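Monday, late

Okay, I have been terrible at this diary for most of August and I know it, but today deserves a page because the sourdough finally came out right. Well, loaf one did. Loaf two is a doorstop and I am eating it anyway.

I started the starter back up with the rye flour from Rusico, the little shop past the bus depot that only opens when it feels like it. I went twice last week and found the shutters down both times, then wandered by on Saturday with no plan at all and there it was, wide open, bread flour stacked to the windowsill! I bought way too much. My shoulder still hurts from carrying it up the hill in a tote bag that was made for library books.

So the new routine is to feed it at 8 in the morning and again before bed, and keep it on top of the fridge where the warm air collects. By yesterday it was climbing up the jar and smelled like green apples (before that it smelled like nail polish, and I came very close to pouring it down the sink). I mixed the dough after supper, did my folds while half watching a show about canal boats, and put it in the fridge overnight.

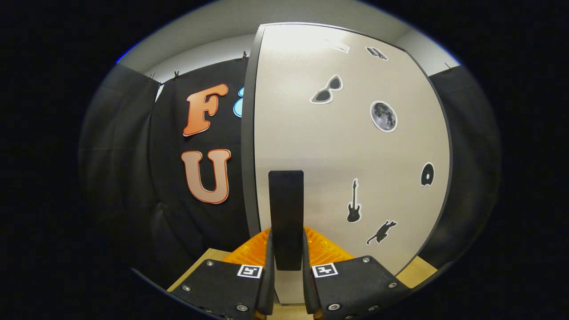 Monday, two black fingers and a whole lot of little screws.

Got up at six, which is not like me. Turned the oven on as high as it goes and then stood there in my socks waiting for it, drinking coffee out of the big Solto mug with the chipped handle. I gave the pot 40 minutes to heat up this time. The old me would have given it ten and hoped for the best. Scored the top with a razor blade, one long slash and a couple of wobbly leaves on the side that ended up looking like feathers, and in it went.

And it ROSE. I pulled the lid off and said "oh!" out loud to an empty kitchen. It had that ear along the slash, the crispy ridge that everybody shows off, and the crust crackled on the rack for ages. I stood there with my head down by it listening like it was a radio. Then I cut it too early, obviously. A bit gummy in the middle, but who cares, it was warm and the butter went straight through onto my wrist.

Loaf two had to wait its turn on the counter and I think that's what did it in. It spread out like a pancake the second I tipped it over. Next time it stays in the fridge until the first one is out, and I'm writing that down here so I quit learning it over and over.

Walked down to the lake at Drakoto in the afternoon to burn off four slices. The water is low and you can get all the way out to the flat rocks now. Took the heel of the good loaf with me and ate it out there with a tomato and some salt in a twist of paper. Best lunch I've had all summer, and I spent 15 whole minutes doing nothing but looking at ducks.

On the way home I stopped at Stojanovska for yogurt and came out with yogurt, plums, a jar of hot peppers and a wooden spoon I did not need. The plums are a little sour so I may stew them tomorrow with some of the honey. They'd be good on toast, and I certainly have the toast for it.

Starter is fed, dishes are mostly done, there's flour in the bathroom somehow. I want to try walnuts in the next one. Need to buy walnuts. Also need to call about the water bill before noon and mail that form that's been on the hall table forever. Bed now.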